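Teaching a machine to pick up the washing

Cloth is hard for robots. A cup keeps its shape when it is picked up, so a machine that knows where the cup is can plan the whole movement before it starts. A towel changes shape the moment it is touched, and it never lands the same way twice.

A project called Merneck has spent the past two years on this problem. It is run by Inel, a small robotics firm, with software from a second company, Prerkano. Its method leaves the robot out of the first stage altogether. People carry a hand-held gripper with two fingers and a wide-angle camera, and they use it to do ordinary jobs at home: moving clothes off a bed, pulling a sheet straight, putting a towel on a rail. The recordings are then used to train a model called Tosh, which later drives an arm fitted with the same kind of fingers.

The first round of recording took place in November, in 15 homes. Each person was asked to work at a normal pace and to keep the mistakes in. By the end the team had 3000 recordings that could be used, most of them under a minute long.

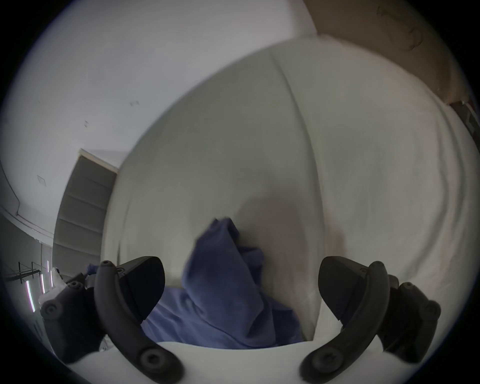 One of the people who made the recordings said the hardest part was learning to work without fingertips. With your own hand you feel when you have caught two layers instead of one, she said, and with the gripper you have to look, so you slow down and start going for the folds that stand up.

That habit shows in the results. In tests on an arm, Tosh tended to go for raised folds and leave flat areas alone. It picked up a crumpled cloth at the first try in 88 per cent of trials. An earlier version, trained only on recordings made at a laboratory bench, did far worse once it was moved to a bedroom, where soft bedding gives way under the fingers and the light changes through the day.

Folding is another matter. The arm can lift a cloth and put it down somewhere else, but asked to find two corners and bring them together it failed more often than it succeeded. Thin fabrics are also a weak point, as the fingers often take hold of the sheet underneath as well.

Inel plans to add 20 more homes to the next round, with more dark bedding and more clutter. Prerkano is working on a fingertip that can sense pressure, though it has not been tried outside the workshop.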